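Sidmont Community Help: Local Government and Public Meetings

How do I get a written comment into the record for a zoning hearing if I cannot attend?

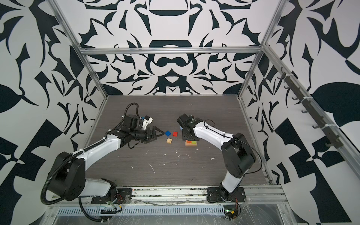
Posted by Ha-rang Lim
Category: Public hearings, zoning and land use

I own a house on Tolley Road in the Skedwood neighborhood. The city has mailed a notice of a public hearing on a request to rezone the corner parcel from low-density residential to neighborhood commercial. The file number on the notice is 442. I will be out of the country on the date of the hearing and would like my objections to be considered before the council votes.

The notice says that comments "may be submitted in advance" and gives the mailing address of the City Clerk. It does not give a deadline, and it does not say whether e-mail is accepted. I telephoned the general number twice and was transferred to a recording both times.

I would be grateful for guidance on the following. Is a written comment given the same weight as a spoken one? Must it be signed by hand? May my neighbor, who plans to attend, read my letter aloud during her own speaking time? I would also like to know whether the earlier planning commission meeting counts, as I did send a short letter to that body in November and received no reply.

Replies

Posted by Jin
Apr 29, 2023

Written comments are accepted by mail, by e-mail and at the clerk's counter on the second floor of City Hall. The rules of procedure adopted by the council set the deadline at noon on the business day before the hearing. A comment that arrives after noon is still placed in the file, but it is not included in the packet that council members receive, and in practice they may not see it before the vote. I would therefore advise sending yours at least four business days ahead.

Your comment should contain your full name, your street address and the file number. A handwritten signature is not required for e-mail. It is required for a mailed letter. State in the first line whether you support or oppose the request, as the clerk sorts the comments on that basis when preparing the packet.

As to weight, the rules make no distinction between written and spoken testimony. Both form part of the record. A council member cannot put a question to a letter, however, and for that reason specific points tend to serve better than general ones. In a rezoning case the council must consider the comprehensive plan, traffic, drainage and the effect on adjoining property. If your objection falls under one of those headings, name it.

Your neighbor may read your letter, but the time is taken from her own allotment. The chair will not add minutes for a second person's statement. If the letter is already in the packet, she may prefer to refer to it by your name and use her time for her own remarks.

The November letter is a separate matter. Comments sent to the planning commission are summarized in the staff report — they are not forwarded in full. You should submit again. You may ask the clerk for a copy of the staff report to see how your first letter was described.

Posted by skedwood_272

Just e-mail your council member directly. That is what I did for the parking matter on our street and she wrote back the same evening.

Posted by R. at Tolley Road

The previous reply requires some caution. A message sent only to a council member does not automatically become part of the hearing record. If you write to your member, copy the clerk on the same message and put the file number in the subject line.

I would add one point on the protest petition. Owners of land close to the parcel may sign a formal protest, and if enough of them do so, the rezoning needs a larger majority to pass. The petition must be on the city's own form, Form 3541, and each owner of a jointly held property has to sign. An ordinary letter of objection does not count toward it, even when it is signed. The form is kept at the clerk's counter and I was not able to find it on the website. As you will be traveling, you may wish to collect and sign it before you leave and have your neighbor deliver it with the others.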